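一月，下午，折叠台笔记（接上一页）

上一页写到灰色那件起毛的问题就没纸了，翻过来继续。先记一句免得忘：洗标又看不清了，下次做标签一定要用Tlapale那卷宽的，窄的那卷一洗就卷边，字全糊在里面，我拿放大镜都没认出来。

今天主要还是折布。说起来好笑，来Hornham之前我以为自己会叠衣服，叠了这么多年嘛，结果认真做起来发现全是凭手感糊弄过去的。要把"怎么叠"写成别人照着能做的步骤，每一步都得停下来想：手抓在哪儿，先动哪一边，布往下坠的时候怎么办。Yanti Liew看了我上个月写的那版，在旁边批了一句"抓哪里？"，然后下面几乎每一行都批了同样三个字，批到最后干脆只画问号了。好吧，她说得对，我改。

先说桌布。这块白底碎点的桌布我是越用越喜欢，红的、橙的、黄的、灰的小点子撒得满满的，像水磨石地面。原来那块纯白的好看归好看，可是浅色的东西往上一放，边在哪儿都得眯着眼找，尤其下午光斜过来的时候。换成碎点的以后，布边压在点子上，哪儿是布哪儿是桌子一眼就分出来了（Yatziri说看久了眼花，我说你看天花板歇一会儿）。缺点也有：桌布自己会皱。拖大件的时候会把它一起带过去，带出来的褶子要是不管，下一件铺上去就跟着不平。目前的办法是每换一件之前用手掌从中间往两边捋一遍，桌布夹子我在Trilport的目录里看到有一种扁的，先记下，型号557，回头问问能不能少买几个，他们家总是整盒卖。

灰色那件最费事。厚，软，表面毛茸茸的，摸着很舒服，叠起来真要命。薄的料子你给它一条折线它就记住了，这种针织的不记，压下去，手一松它又慢慢鼓起来，像在跟你商量。横着铺的时候上边比较容易拉直，下边就爱往一头缩，缩着缩着堆成一疙瘩。我一开始的做法是抓住那一疙瘩往外拽，越拽里面拧得越紧，外面看着平了，一摸里头还夹着一层。

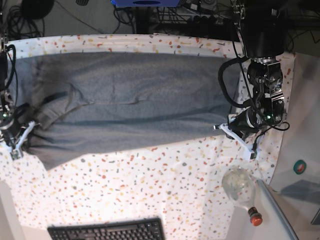

灰色厚料，横铺。上边基本直，左头还皱着一堆，中间有一道细折线。

皱的那一头后来我想明白了一点（可能只对这种料子有用，先写着）：别拽，先找层。手指伸进去，摸到最里面那层，把它跟外面的分开，再从里往外送。送的时候另一只手要轻轻按住中段，按得太重会把毛面压出手印，太轻整件又跟着跑。按在中间那道折线上刚好，布在那儿本来就稳一点。然后再去管外面的斜褶，斜褶顺着它自己的方向抹，抹到边上自然就散了，横着抹只会变成两道。

另外有个事我跟Yatziri Orozco争了半天：厚料到底是先对折再抹平，还是先抹平再对折。她主张先对折，理由是反正折完还要抹一遍，前面那遍白费工夫。我主张先抹平，里层的褶子一旦折进去就看不见了，堆到架子上过几天再打开，印子清清楚楚。我们俩各试各的，都觉得自己那件好看，这个没法算数。她的那件厚度确实均匀一些，我的那件打开以后里面干净一些。先两种都写进手册草稿，旁边注明"未定"，让Yanti来挑，她挑的时候估计又要批我"抓哪里"。

顺手记时间：灰色那件从铺开到放上架，我用了大约27秒，这是最顺的那次。不顺的就不写了，有一次我中途停下来去喝水，回来忘了折到第几步，整件抖开重来。Yatziri在旁边看着不说话，光笑。

再说架子。现在的隔板间距放厚料只能放得很勉强，塞进去以后上面那件会被隔板刮一下，刚理好的边又翘了。我量过，隔板之间是30厘米，按理说够用，问题出在我们总想多摞一件。少摞一件不就完了！可是少摞一件下面那筐就要满，满了又得往走廊放，走廊一放，搬货的同事就要来敲门。这个循环我已经走了好几圈了。打算跟Rokosora那边问问有没有可以调高低的隔板托，他们做的卡槽件我以前用过，装起来有点紧，用久了倒挺牢。

浅蓝色那块换个脾气。它也软，也有点毛圈巾的那种手感，可是比灰色那件听话多了，折边能立住。麻烦在于它的毛圈会互相咬，两面一贴上就滑不动，想微调一下位置，上层动了下层也跟着动，整块歪过去。所以蓝色这种必须一次放准，放下去之前先在空中对好角，然后一口气放。Yanti教我的窍门是先让远处那条边落下来，近处的边拎着别松，看着对齐了再慢慢放低。试了几回，比我原来"啪"一下整块放下去好太多了。

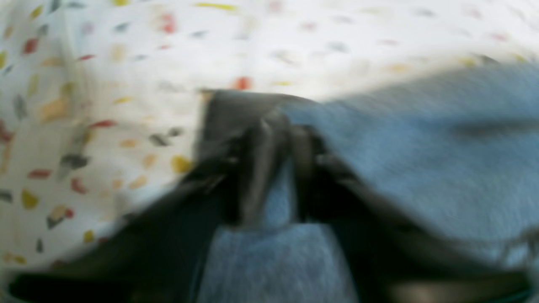 说到捏布这一步，力道是最难写进步骤里的。写"轻轻"吧，每个人的轻不一样；写"捏紧"吧，毛圈会被揪起来，翻过来能看到一个小尖尖，用水喷一下才能压回去。我现在的写法是"捏住到布不滑为止，不要再加力"，读起来有点啰嗦，起码照着做的人有个停下来的点。还有捏的位置，别捏在最边上，最边上那一条缝线比较硬，捏着踏实，可一提起来布会绕着那条线转，角就翻了。往里一点，让缝线留在外面，提起来布是平着下垂的。这一条蓝色灰色都适用，我在草稿里加了个星号。

还有往下压的时候，底下的桌布也会一起被按住，抬手太快会连桌布一块儿揪起来，然后周围全乱。慢一点抬。先松再抬，别边抬边松。写到这里我自己对着空气比划了一遍，确实是两个动作，以前我一直当成一个动作在教人，怪不得人家学不会。

毛絮问题。灰色的毛会沾到蓝色上，蓝色的倒不怎么沾灰色，或者沾了看不出来，这个得找块白布专门验一下。今天先按深浅分开堆，深的靠墙，浅的靠窗。粘毛的滚筒只剩一个了，纸芯都看得见，而且不知道谁撕纸不撕整齐，斜着撕，下一个人找半天头。我不点名，我就写在这儿，看本子的人心里有数。

关于光。下午那阵子光落在布上，厚料的下半截亮、上半截暗，看起来像两种灰，Yatziri一度以为是洗褪色了，还去翻了洗涤记录。把窗帘拉一半就好了，颜色又是一个颜色。以后判断有没有色差一律拉帘子看，这条也要写进手册，放在前面，放后面没人翻得到。

手册草稿现在的进度：第2节（铺平）重写完了，等Yanti看；对折那节卡在刚才说的先后问题上；收边那节我只写了个开头，开头还是"收边很重要"这种废话，明天删掉重来。配图想画线稿，我画的手像萝卜，得求Yatziri画，她画得快，就是喜欢给手画上指甲油。

待办，想到哪儿写到哪儿：
扁夹子问价，557那款，问能不能拆盒。
隔板托，问Rokosora，要尺寸图。
标签换宽的，旧的窄卷别扔，捆线头还能用。
白布验毛絮，灰蓝各来一遍。
碎点桌布要洗了，右下角我蹭了一点茶，已经招供。
滚筒补货，顺便买那种有虚线的纸。

傍晚补一笔：刚才去架子那边看了一眼，灰色那件又鼓起来一点，Yatziri叠的那件也鼓了，算我们打平。把它们翻了个面重新压着，明早再看。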